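Expansion card (desktop computers)

From the Umham Open Reference, hardware section. This article needs more sources.

An expansion card — also add-in card, add-on board, or just "card" — is a printed circuit board that plugs into a slot on a computer's motherboard and gives the machine something it didn't have, or had only in a weaker form. Graphics output is the common case. Others: network, sound, storage, extra ports. 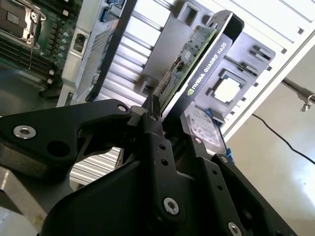

Quadro K620 graphics card, at an open workstation case.

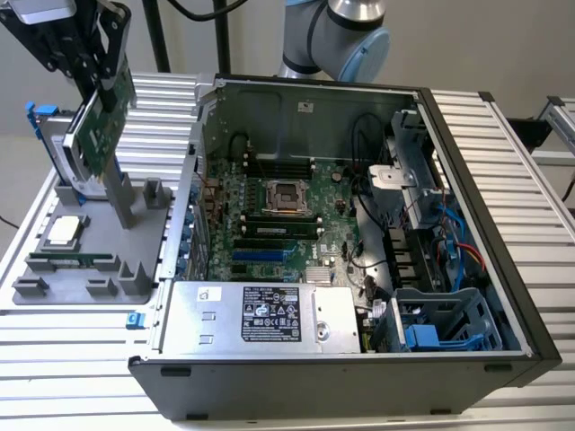 Celeste Garcia asked on the article's talk page that the opening stop treating "expansion card" and "graphics card" as the same thing, pointing out that plenty of office desktops leave the factory with no graphics card and still have a network or serial card in them. The wording was changed in April. Her second request, a separate article on brackets, is still open.

Parts of a card

Board. Usually green, other colors are sold. Carries the chips, the small surface-mount parts and the traces between them.

Edge connector. A row of gold-colored contacts along one edge. This is the part that goes in the slot. Fingers should stay off it, skin oil is bad for contacts over time.

Bracket. Metal plate at one end, lines up with an opening in the back of the case. Holds the card steady and carries the outside sockets, if any. Full-height and low-profile brackets are not interchangable without a screwdriver, and the spare one is the first thing to get lost.

Shroud and cooler. Found on cards that make heat. A plastic or metal cover, often with the maker's name printed on it, over a heatsink and usually a fan. Low-power cards may have a bare heatsink or nothing.

Slots

Most desktop boards of the last years use PCI Express. Slots come in different lengths — x1, x4, x16 — and a short card will work in a longer slot. The reverse only works if the slot has an open end. Older boards mix in plain PCI, which is not compatible in either direction. Color of the slot is up to the board maker. Blue or black means nothing fixed, check the manual or the print on the board.

Length of the slot does not always tell the wiring. A full-length slot may be wired for four lanes only. See Lanes.

Fitting a card

Shut down, pull the power cord, press the power button once to drain what is left. Side panel off. Lay the tower on its side so the motherboard faces up; a card going straight down is easier to seat than one going in sideways.

Open the latch or take out the screw at the back panel. Remove the blank cover for that slot. On many business desktops it's a plastic latch, often colored, that swings or slides and holds the card without screws.

Hold the card by its top edge or by the bracket. Line up the contacts, press evenly. It should go in with a firm push. If the bracket end is in and the other end is high, take it out and start over. Close the latch. Connect extra power if the card has a socket for it.

Removal is the same backward, except for the small retention clip at the far end of a long slot, which has to be released first. Pulling against a closed clip is the usual way a slot gets broken.

Related parts

Memory modules look a bit like cards and go into slots too, but are not normaly counted as expansion cards. They lie in their own bank near the processor socket. The processor is not a card either, apart from a short period when some were sold in cartridge form.

Reuse and second-hand trade

Cards outlive the machines they came in. Workstation models in particular turn up in bulk when offices replace their desktops. The Bravville parts exchange listed 803 used cards in its last published inventory, 52 of them without brackets. Clasmont, a refurbisher in the same region, gives a yearly intake of 3,000 and sorts by bracket height first, connector second, model last.

Amândio Cunha's handbook for the Echevarría repair course groups faults in pulled cards under 6 headings, with dirty contacts at the top and bent brackets next. Dirty contacts can be wiped with isopropyl alcohol and a lint-free cloth. A pencil eraser is often suggested, leaves crumbs, wears the plating.

Storage: antistatic bag, flat or on edge, nothing heavy on the shroud.

See also

Motherboard
Lanes (PCI Express)
Low-profile bracket
Riser card
Workstation

Page last changed March 9, 2018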